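Home | Notebook | Projects | Bench Log | About

Workshop notebook, Wornham
November, started 9:40 a.m.
Entry by the finishing bench

Good morning for once! The white table is back from Hollis with its new top coat and I've been grinning at it since I got in. For anyone who missed the last few entries, this is the table we want to use for the small-goods work (blocks, cups, little kitchen bits), and the old surface was so scratched that everything put down on it looked dirty. Hollis took it back to bare and gave it a matte white. I asked for matte three times on the order form, and matte it is.

First job was a wipe with plain water and a soft cloth, then a pass with the low lamp from the side to look for dips. I didn't find any. What I did find was a few tiny dark specks, the kind you only notice when you get your nose right down there.

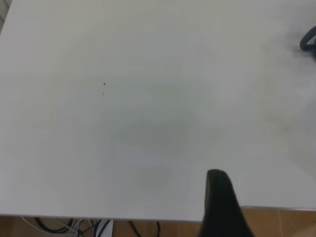
I tried a fingernail on a couple of specks before reaching for anything stronger. Mixed luck. The ones that lift are just dust, or crumbs off somebody's toast (mine, probably), and one stubborn one might be in the coat itself. I've put a dot of pencil on the sketch in the front of the folder and will ask Hollis whether that's worth a touch-up. I wouldn't bother, myself. It's a work table and it'll have a hundred marks of its own by spring.

The shine is the part I'm really happy about. Under the old coat we got a hard white streak wherever the overhead light hit, and you couldn't judge the color of a piece of wood to save your life. Now the light just sort of spreads out and goes soft. Natural wood looks like wood on it! I could happily have spent the whole morning putting things down and picking them up again.

Coffee went on the table next, as a test, and I will defend that. The Lisby order is for a coffee corner set: dark mugs, stirrers, and the plain wooden blocks that go out as stands and spacers. If the table can't live with a full mug it's no use to us. I kept it to one mug and two blocks so I could move things around and see how the shadows fell.

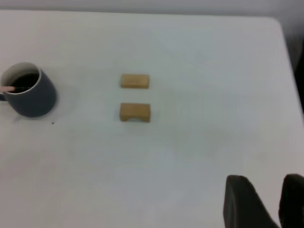
Femeo wrote back while I was in the middle of this, to say that the blocks ought to stay unoiled, that oil leaves a ring on a white surface within a week and that they've had to redo 34 pieces because of it. They'd sand to 200, wipe, and stop there. Their other point was that two blocks per mug is plenty, and that people who get three only lose one.

I'm with them on the oil. I'd been leaning toward a thin coat because it warms up the grain so nicely, but a ring on this table would break my heart, and I suppose a customer feels the same about theirs. Sanding to 200 is what we do now anyway, so nothing changes on our side except that I put the tin back on the shelf.

Spacing next. I wanted to know how much elbow room a mug needs before the whole layout starts to feel crowded. Tried the blocks close up, then farther off, then with the small utensil put down too. Close up is cozy, but there's hardly room for your knuckles when you go for the handle. Farther off is much better than I expected. There's something very pleasing about a dark mug with plenty of pale table all around it, and I think that's the look for the Lisby sheet.

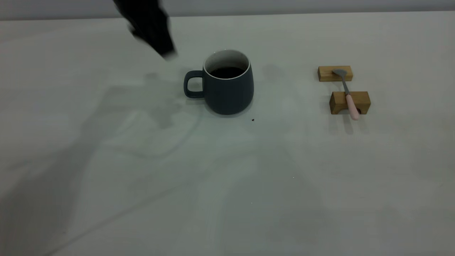
Handle direction matters more than I thought, too. I'm left-handed and kept turning it my way without noticing. For the sheet we should pick one direction and stick to it. I'd say left, but I would say that.

Blocks: 64 cut so far. The edges are coming out clean and I've only been breaking the corners very lightly by hand. Please don't run them over the big sander, it rounds them off too much and then they look like sucked candy.

After lunch I turned to the room itself, which has been on the list since summer. The curtain needs its tie-back kept on during the day so the fabric stays bunched up out of the way, and the cables up by the monitor bracket need a proper going-over. It's quite a nest up there. 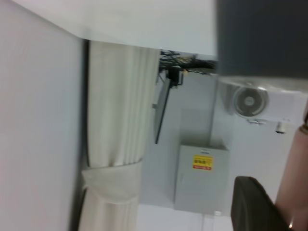
I've priced up cable sleeve and a bag of ties and neither is going to hurt. Needs the tall ladder and a second pair of hands, so leave me a note if you've got a spare half hour. Leave the gray cabinet alone, label and all, we only want the loose stuff up by the ceiling.

Still to do:
- ask Hollis about the one speck
- tell Femeo yes, no oil
- pick handle direction for the Lisby sheet
- cable sleeve, ties
- felt pads for the table feet (I keep forgetting these)

Stopped at 4:15. Coffee was good, by the way.

Recent entries
Sanding blocks by hand, second try
Which white? Paint chips from Hollis
Lisby order: first notes
Lamp from the side, lamp from above
Shelf for the finishing tins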